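Limewash

Limewash is a thin, milky paint made from slaked lime and water, and one of the oldest wall finishes still in everyday use. It is brushed on in several weak coats, up to 14 on rough stone, and hardens as it takes in carbon dioxide from the air. The result is a soft, chalky white that many people find quite wonderful to live with!

In the hill village of Undstead, every cottage on the upper lane is limewashed each October, a custom written up by the local historian Lenuța Matei in her lively book Brusel and Undstead: Two White Villages (2000). She records 38 household recipes, some with tallow, some with salt, and one with skimmed milk.
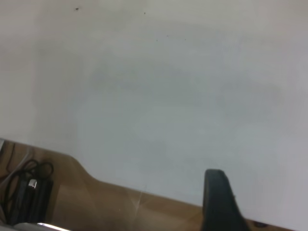

A pale, matte white surface with slight variations in tone.

Colour can be added with earth pigments. The warm ochre of Wullura is the best known, and glorious in evening light, though it fades faster than the greys. Limewash does not stick well to gloss paint or plastic fillers, and old walls are usually brushed down and dampened before the first coat.

See also: Distemper; Lime plaster; Whitewash brushes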